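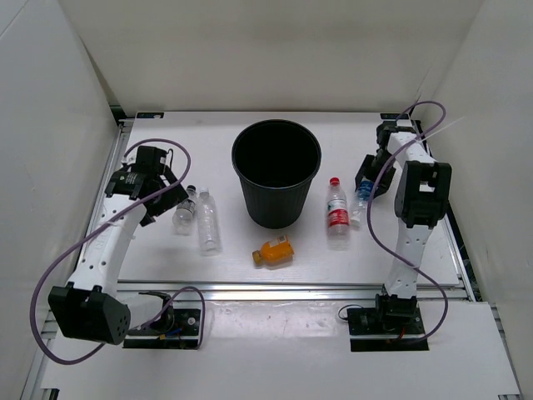 black bin and plastic bottles on a white table

Ordering a made to measure dress online - Olura or Prirus?

purkmontbride
Hi all, getting married in October and stuck between two online dressmakers. Olura will do it to my own measurements for 344, Prirus only does standard sizes but theirs is 17 weeks quicker if you believe the website (I don't). Want ivory with a dusty green panel at the back. Has anyone used either? Bit scared of the measuring tbh.

hemline9
Used Olura for mine. Lovely fabric, bodice spot on, hem too long by a good bit. They measure hollow to floor with NO shoes and I sent it with shoes on. My fault. Read the form twice.

Tulle_Order
Don't do it. Get a standard size one up and pay a local seamstress. You can stand in front of a person and say it's pinching here. Can't do that by email

hemline9
Depends where you live though. Nearest seamstress to me wanted more than the dress cost.

purkmontbride
Same problem here, only one in Purkmont who does bridal and she's booked solid. Left her a message anyway.

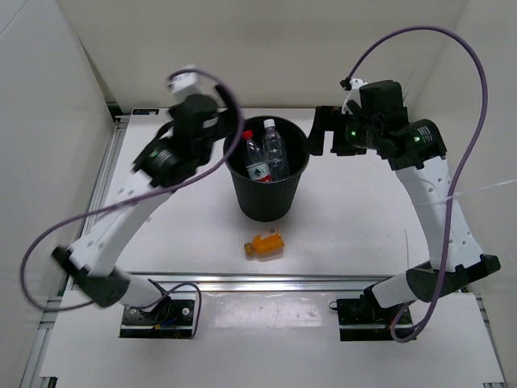 Also forgot to say, the colour chart. On my phone the green looks like sage, on my sister's laptop its nearly grey. Do they send swatches or do you just hope?

Satish Murthy
My wife had hers from Olura. They send swatches if you ask, small charge, taken off the final bill. Ask for the satin AND the chiffon in the same shade. Same name on the chart, quite different in daylight. We'd have picked wrong from the screen.

purkmontbride
Oh that's really useful thanks. Will email them tonight

Tulle_Order
And what happens when the dress comes from a different roll to the swatch? Happened to my cousin. Bridesmaids in two different blues.

Satish Murthy
Was that Olura?

Tulle_Order
No, somewhere else. Same risk tho

hemline9
Bit unfair to blame them for another shop's blues. Order everything green in one go and say so on the order, then it should all get cut together.

sastry_silks
Plain ivory dress from Prirus, green sash made separately. That's what I did, used a Sastry sash, off the peg. If the green is wrong you've lost a sash, you havent lost a dress. Zip on the Prirus one was stiff but it was fine after some candle wax.

purkmontbride
Hmm. I did want the panel, it goes all the way down the train. But a sash would be a lot less worry

Tulle_Order
Sash. Definately.

hemline9
Panel! You'll look at the photos for years and wish you had it. Get someone else to measure you, not yourself, and wear the bra you'll wear on the day. I did it 9 times and got a different waist every time.

purkmontbride
Ok update, swatches ordered, ref no. 2234 if anyone from Olura reads this lol. Seamstress rang back too, she can do a hem but nothing bigger. So leaning Olura with the panel and leave the length a bit long. Will post when the swatches turn up

sastry_silks
Tell her your shoe height before you book the hem x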